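Cliviveck Community Kitchen Opens Tableware Lending Shelf

Residents may borrow bowls, cups and plates free of charge from Thursday

CLIVIVECK – The Cliviveck Community Kitchen will open a tableware lending shelf this Thursday at 11 a.m., giving residents of the Plallance and Rudine neighborhoods a free source of dishes for family meals, block parties and school events.

The shelf occupies the former coat room beside the main kitchen on Haddadin Street. It holds 911 pieces at opening, most of them donated by households during a collection that ran through December. The stock includes dinner plates, soup bowls, cups, serving platters and a small number of covered dishes. Glassware and knives are not available for loan.

The kitchen's operating board approved the project last fall after a review of requests received at the front desk. Many callers had asked whether dishes could be taken off the premises for a weekend. Under the previous rules, all tableware had to remain in the building, and groups meeting elsewhere usually bought disposable plates.

Startup costs came to $2,070, according to the kitchen's published accounts. Of that amount, $2,000 was provided through the Plallance Neighborhood Fund and the remaining $70 was drawn from the kitchen's own supplies budget. The money paid for shelving, lidded carrying crates, felt dividers and a second drying rack.

Borrowers will find the dishes sorted by size and use and not by color. Few of the donated pieces belong to complete sets, and the kitchen has made no attempt to match them. A table for 12 is likely to be laid in several shades, with blues, greens and plain white side by side. Bowls are nested wherever their shapes allow it, with the larger piece always on the outside.
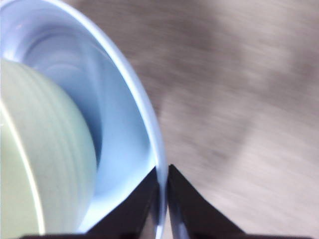
A pale green piece sits inside a light blue bowl.

Nesting has allowed the kitchen to fit the full collection into a single room, but it places some demands on borrowers. Pieces must be completely dry before they are stacked. Bowls that fit tightly should be separated by a felt divider, and no stack should rise above the rim of its crate. Printed instructions are attached to the inside of each lid.

Loans run for up to seven days and may be renewed once if no other household has reserved the same crate. There is no deposit. Borrowers are asked to show proof of address on their first visit and to sign a loan slip listing the contents of the crate. Dishes should be returned washed – the kitchen will run every piece through its own dishwasher again before it goes back on the shelf.

The kitchen does not charge for a single chipped or broken item. Where more than one piece is lost or damaged, the borrower may either replace the items with others of similar size or pay a flat fee, which is posted at the desk. Chipped pieces will be taken out of circulation and passed to the Rudine Adult Craft Workshop for use in its mosaic classes.

Donations remain open. The kitchen is most in need of deep bowls, serving spoons and large platters, and can accept single items as well as sets. Pieces should be free of cracks and safe for a dishwasher. Dishes with metallic trim, unglazed interiors or glued repairs cannot be accepted.

Opening hours for the lending shelf will be 11 a.m. to 6 p.m. on weekdays. Groups that require more than three crates are asked to call the front desk at least two weeks before their event. The operating board will review the lending rules after the first six months and will consider at that time whether to add tablecloths and cooking pots to the collection.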